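November, 2 pm. Table sort, Galgate job

Kylie Tamihana reckons we can clear the odds-and-ends table in 16 minutes with the Wello labels and never lose anything again. I've heard that one before. We tried it in the Baletti room and the labels outlasted the system by a fortnight.
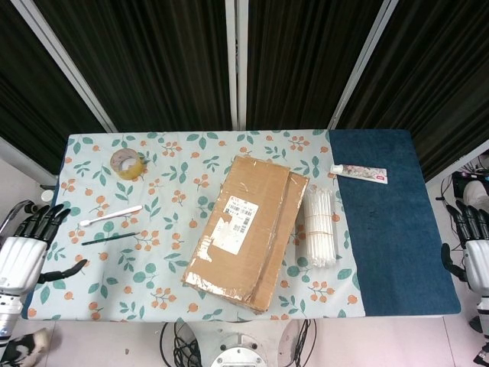

My main doubt is the categories. Kylie has 7 of them, and "stationery" and "packing" already overlap. The roll of clear tape could go in either, and I'd put it with the flattened carton so whoever does the parcels finds both. Drinking straws and the plastic spoon are kitchen, no argument. The tube on the blue mat fits none of her headings and I'm not adding an eighth.

Will try 2 bins first. Not convinced. Check colour of the Demirtaş lids before ordering.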